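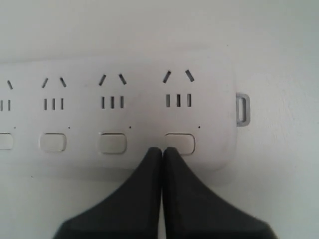
Figure 3. Multi-outlet strip with a rocker switch under each outlet group. White housing.

3.2 Standby load in shared student housing

We started with the kitchens. Easiest rooms to get into, and the tenants at Gerkside had already agreed to meters there in October. Bedrooms came later and went worse, see 3.4.

Each flat got a plug-in meter between the wall and whatever strip was already in use. We didn't hand out strips. Le Goff wanted to, on the grounds that it would make the flats easier to compare, but Nic Aodha argued that the strip people buy for themselves is part of the habit we are trying to measure, and she won that one. So the hardware is mixed. Some with one master switch, some with a switch per outlet (Figure 3), some with none at all.

Standby load here means anything drawn while the tenant says the appliance is off. Not what the maker says. This matters for microwaves, where the clock is on all day and people call that off. It matters less for kettles. Routers we left out completely; tenants need them on and asking them to switch off would have ended the study in a week.

Readings were taken every 4 minutes and stored on the meter. Downloads were done by hand, flat by flat, which is why the series for the top floor has a gap. Riviere has the full list of gaps and will send it on request.

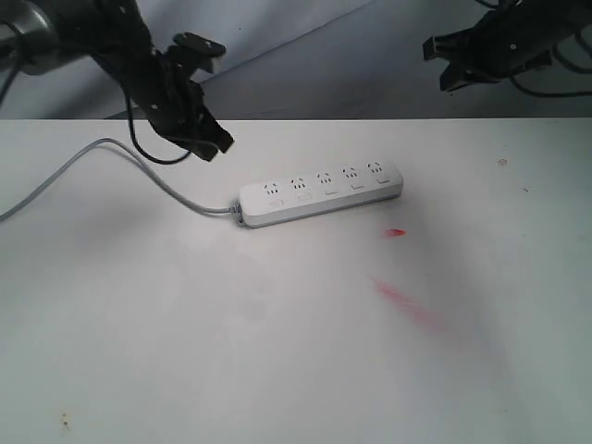
Page last changed: April 7, 2023

Tenants filled in a diary as well. One line a day, what was switched off at night and by whom. Diaries are weak data and we know it. People fill in five days at one sitting, same pen, same words. Still, where the diary and the meter agree we trust both, and where they disagree we went back and asked. Usually the answer was a flatmate who was not in the study.

The 19 flats fall into two groups. The first was told only that we were measuring electricity. The second also got a short card, written by Simões, saying that things left plugged in can go on using power and that switching off at the strip stops it. No prices on the card, no pictures, no advice on what to buy. An earlier draft had a price table from Jorov, the landlord's supplier, but the tariff changed before printing and we dropped it.

Where the strip sits turned out to matter more than we planned for. Strips on the floor behind a fridge don't get switched, card or no card. Strips at hand height do. We did not record height in the first round, only in the second, so the comparison rests on fewer flats than we would like. Strips lying loose on a worktop were coded as hand height. Lytvynenko coded these from notes taken on site and Riviere checked them; they differed in 2 cases and settled both by going back to look.

Individual switches gave us trouble too. In the diary "off at the strip" can mean every switch or just one. We took it as every switch unless the meter said otherwise. A stricter reading lowers the effect but does'nt change its direction.

Heaters. Not allowed under the lease, present anyway. We removed any night with a draw over 200 watts from the standby figures and did not report it to the landlord, as agreed on the consent form.

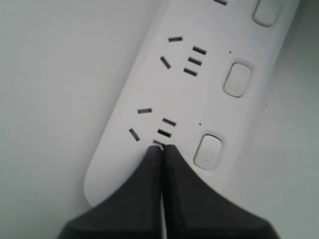 3.3 Cleaning the meter data

Raw files had two kinds of fault. Clock drift first, small, fixed by lining up with the building log. Then repeated rows, where the download was run twice. We kept the first copy and deleted teh second. Nothing was filled in across gaps. The clean-up script is the one used in the Nudirus survey with the file names changed, and flats with less than a full week left after cleaning were dropped before any averages were taken.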